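Stamari HG-2 Hand-Held Gripper, Class Set

Home / Education / Manipulation / Class sets

Stock code: HG2-CS
Availability: in stock, ships from the Ruditz warehouse
Made by: Stamari
Suits: secondary robotics clubs, college automation units, student capstone projects

Overview

The HG-2 class set is a pair of hand-held two-finger grippers with the software and task cards needed to run a tabletop manipulation unit. Students operate the grippers by hand, record each attempt, and use the recordings to train or test a simple controller. No arm is needed for the first half of the unit. Clubs that already own an arm can move to the second half once they have enough usable recordings.

The set was put together for the Dilter Cup, the inter-school sorting event, and follows its rules for finger width and opening. It can be used for other work. The task cards assume a table, an open box and a mixed lot of household objects supplied by the students.

The fingers

Each gripper has two fingers driven through a parallel linkage. The inner faces carry replaceable blue pads. Finger travel is set by the trigger and follows it directly, with no motor in between, so the operator feels resistance when the pads meet something. Thin film and crumpled packaging are the usual first difficulty. A beginner tends to close too early and push the film along the table. The recommended method is to lower the tips on both sides of a fold, pause, then close at an even rate.
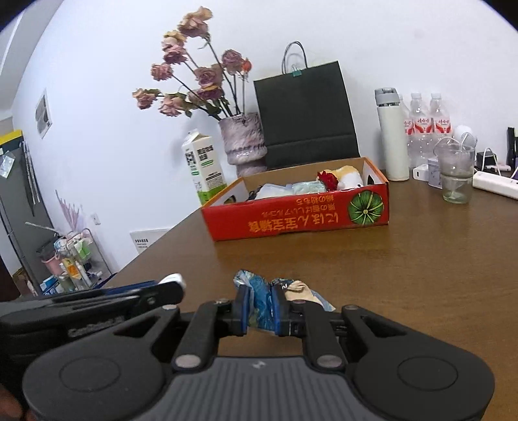 Pad wear depends mainly on dust. Wipe the pads with a damp lint-free cloth at the end of each session and let them dry before storage. Do not use solvent. A pad that has gone shiny has lost most of its grip on film and should be replaced, even if the surface is not torn. Pads are sold in packs of eight (stock code HG2-PD) and are changed with the 2 mm hex key supplied. Change both pads on a gripper at the same time.

Specifications

Mass, each gripper: 738 g
Maximum finger opening: 85 mm
Maximum recommended load: 440 g
Onboard storage: 64 GB
Charging: USB-C, cable not supplied
Operating temperature: 5 to 40 degrees C

The load figure is for a rigid object held at the centre of the pads. Allow less for bottles with liquid in them and for anything gripped near the tips.

In the carton

2 x HG-2 gripper
1 x spare pad pack
1 x 2 mm hex key
1 x set of laminated task cards, 24 cards
1 x calibration sheet, A3
1 x licence for El Idrissi Replay, one classroom, no expiry

Software

Recordings are reviewed in El Idrissi Replay, which runs on any school laptop with 8 GB of memory. It lines up the two grippers by time, plots finger opening against the picture, and lets students mark the start and end of each grasp. Attempts can be tagged as held, dropped or missed. Files export in an open format. Version 3 is required for two-gripper sessions; earlier versions will open the files but show only one track.

Running the unit

The unit is written for ten lessons. Students work in pairs, one gripper each, at a shared table. Lessons one to three cover single objects. Four to six cover placing into an open box without disturbing what is already in it. From lesson seven both operators work in the same space and must agree on an order. Collisions between grippers are common at this stage and do no harm at normal hand speed.

Small round parts such as bottle caps are introduced in lesson five. A cap can be taken across its diameter or by its rim, and the choice affects how it can be set down again. Students should record both and compare the finger-opening plots. Rim grasps show a very small opening and are easily confused with a closed, empty gripper, so each attempt needs to be tagged by eye.

A club entering the Dilter Cup must submit 2,000 tagged attempts before the practical round. With one class set and a regular lunchtime session, starting in February leaves enough margin for an August deadline. Failed attempts count toward the total as long as they are tagged correctly - the judges check a sample. 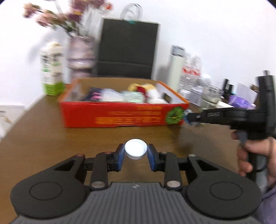
Our club got to 1,454 attempts by the end of second term, and tagging took longer than recording did. I would put one student on Replay full time from the start. The grippers themselves have held up. We have gone through two packs of pads and one trigger spring, and the spring was replaced under warranty. My one complaint is the task cards, which could use a harder set for students in their second year.
- Year 10 robotics teacher, verified purchase

Reply from Stamari: a second-year card set is in preparation and will be free to download for existing owners.

Warranty and service

24 months on the gripper body and linkage. Pads are consumable and are not covered. Trigger springs can be fitted by the school using the service sheet; opening the main housing voids the warranty. Return units in the original foam, with the fingers closed.

Related items

HG2-PD Replacement pads, pack of eight
HG2-TS Trigger spring kit
HG2-AM Arm mounting plate
HG2-CC Hard carry case, holds two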